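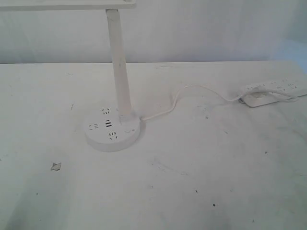 Desk Lamps and Desk Power: Frequently Asked Questions

Eveck House, Residents' Information
Last updated 13 April 2019

These answers cover the white desk lamps with outlets in the base and the power strips that go with them. For ceiling lights, bathroom outlets and air conditioning, see the Rooms page. For the study hall on the ground floor, see Shared Spaces.

GENERAL

Is a lamp included with my room?

Yes. Every single room has one lamp and one power strip. Double rooms have a set for each desk. They are on the room inventory you sign at check-in, and they stay in the room when you leave.

What can I plug into the lamp?

The round base has three outlets and a pair of USB ports. The outlets are for small things you use at a desk: a laptop charger, a camera battery charger, a small speaker, an electric toothbrush charger. The USB ports are for phones, earbuds and e-readers.

What should I not plug into the lamp?

Anything that heats, cools or has a large motor. This includes kettles, rice cookers, hair dryers, curling irons, clothes irons, space heaters, electric blankets and vacuum cleaners. Kettles belong in the floor kitchens. Hair dryers may be used at the outlet beside the bathroom mirror.

Is the lamp the same in every room?

Nearly all rooms now have the Modarard lamp with the round base. A few rooms on the top floor still have an older clamp lamp with no outlets. They will be changed over when the new stock arrives in December. If you have a clamp lamp, you can ask for a second power strip at the front desk.

PLUGS AND ADAPTERS

Will my plug from home fit?

The outlets take plugs of the Chinese pattern. A plug with two flat parallel pins, such as the ungrounded American plug, usually goes in without an adapter. A three-pin American plug does not fit, and neither do British or round-pin European plugs. You will need an adapter for those.

Fitting is only half of it. The supply here is at a much higher voltage than in North America. Read the small print on your charger before you plug it in. If the input line gives a range of 100-240V, it is fine. If it says only 110V or 120V, do not use it in any outlet in the building.

Can I borrow an adapter?

The front desk lends adapters against your room card number. Bring it back when you check out. A lost adapter is charged at cost. You can also buy one at Ostrowski, the hardware store by the bus stop, which keeps a rack of them next to the register.

My adapter is a big cube. Will it block the other outlets?

It may. The outlets are set around the pole, and a wide adapter can cover its neighbor or press against the pole. Put large adapters in the power strip and keep the lamp base for flat plugs. If an adapter leans or wobbles, take it out. It should sit level on the outlet.

Can I use a voltage converter so my American hair dryer works?

No. Converters large enough for a hair dryer get hot and have tripped the breaker for whole corridors. The house has hair dryers to lend.

USB CHARGING

How fast do the USB ports charge?

They give 5 volts and up to 2 amps, shared between both ports. One phone charges at normal speed. Two phones charge more slowly. For a large tablet, use its own charger in one of the outlets.

Can I charge a laptop from the USB ports?

No. The ports are the older flat type and do not supply enough power for a laptop.

Does the light have to be on for the ports to work?

No. The ports and outlets have power whenever the lamp's cable is plugged in and the strip is switched on. Turning off the light does not turn off the outlets.

My phone says it is charging but the battery level does not go up.

Try another cable first. Worn cables are the most common cause. Then try the other port with nothing else connected. If that makes no difference, report it using the steps at the end of this page.

SETTING UP THE LAMP

Where should I put it?

Stand the base flat on the desk, on the side opposite your writing hand. Right-handed people usually want it on the left so that the hand does not throw a shadow on the paper. The long head should reach over the work area, with the bar running across the desk or along it, whichever suits you.

Keep the base away from the desk edge. The head is long and the lamp can tip if the base is only partly supported. Do not stand it on a book, a cushion or the bed.

Where does the lamp's cable go?

Into the power strip on the desk. The strip's own plug goes into the wall outlet behind the desk. Leave a little slack in the lamp cable so you can turn the base without pulling on the plug. If there is extra cable, let it lie in a loose curve at the back of the desk. Do not wind it tightly around the pole or the strip, and do not run it under the rug.

Can I add another strip to get more outlets?

No. One strip per wall outlet. Do not plug a strip into the lamp base or a second strip into the first one. If three outlets in the base plus the strip are not enough for what you have, come and talk to us and we will look at where the desk stands. Often it can be moved to the other wall.

May I put the strip on the floor?

We prefer it on the desk. Floors are wet-mopped once a week, and chairs roll over cables. If you do need it on the floor, lift it before the cleaners come.

How do I move the lamp?

Unplug everything from the base first, then unplug the lamp. Hold it by the base with one hand and the pole with the other. Do not carry it by the head. The joint where the head meets the pole is the weakest part, and most of the broken lamps we get back are broken there.

CLEANING

The pole has gray marks on it. How do I get them off?

The matte white finish picks up marks from hands, pencils and dark sleeves. Unplug the lamp, then wipe the pole with a cloth that has been dampened and wrung out well. A drop of dish soap on the cloth helps. For stubborn marks, a plain white eraser works on most of them. Do not use scouring pads, bleach or nail polish remover, which leave shiny patches.

Light smudges are treated as normal wear. You will not be charged for them.

How do I clean the base?

Dry cloth only on the top, with the cable unplugged. Dust collects around the outlets and can be brushed out with a soft dry paintbrush. No sprays, and nothing pushed into the slots.

I spilled something on the base. What now?

Turn the strip off at the wall before you touch the lamp. Then unplug the lamp, take out anything connected to it and bring it to the front desk. We will give you another one. Do not dry it yourself on the radiator and put it back into use. There is no charge for a spill if you bring the lamp in the same day.

PROBLEMS

The light does not come on.

Check these in order:

Is the strip switched on?
Is the lamp's plug pushed all the way into the strip?
Does something else work in the same outlet of the strip?
Does anything work in the wall outlet?

If nothing in the wall outlet works, a breaker has probably tripped. Do not open the panel in the corridor. Call us.

The light flickers.

Usually the plug is not seated properly. Push it in firmly. If it still flickers in a different outlet, stop using it and report it.

The base feels warm.

Slightly warm is normal when the USB ports are in use. If it is too warm to rest your hand on, or you smell anything, switch off at the wall and call right away, day or night.

Can I replace the bulb?

There is no bulb to replace. The light source is built into the head. When it fails, we swap the whole lamp.

Can I bring my own lamp?

Yes, if it is made for the local voltage and has an undamaged plug. Show it to Jaanus Kairys in the maintenance office and he will put a sticker on it. Lamps without a sticker are unplugged during room checks. No clip-on halogen lamps, please. Store the house lamp in your wardrobe and put it back on the desk before you leave.

NIGHTS, VACATIONS AND CHECK-OUT

Should I unplug everything when I go away?

For a night or two, switching off the strip is enough. For longer trips, pull the strip's plug from the wall and take your chargers out of the lamp base.

My roommate studies late and the light bothers me.

Turn the head so it faces the wall side of the desk, or try the lowest brightness setting. The study hall is open all night. If you cannot settle it between you, Laimutė Zariņš in the residents' office handles room matters and can also look into a room change.

What is checked at check-out?

That the lamp and strip are present, that the light works, and that the base, pole and head are not cracked. Please leave the lamp standing on the desk with its cable plugged into the strip and the strip switched off. The check takes about 20 minutes for the whole room.

What happens if the lamp is broken?

If it simply stopped working, nothing. If it was dropped or a plug was forced into it, the cost of a new lamp comes out of your deposit. You can ask for a copy of the invoice.

REPORTING A FAULT

Call extension 759 from any corridor phone, or fill in a slip at the front desk. Give your room number and desk (window or door side in a double), and say whether the trouble is with the light, an outlet, a USB port or the strip. Faults reported before noon are normally looked at the same day, weekends excepted. For a burning smell or sparks, switch off at the wall and call at once. The extension is answered at all hours.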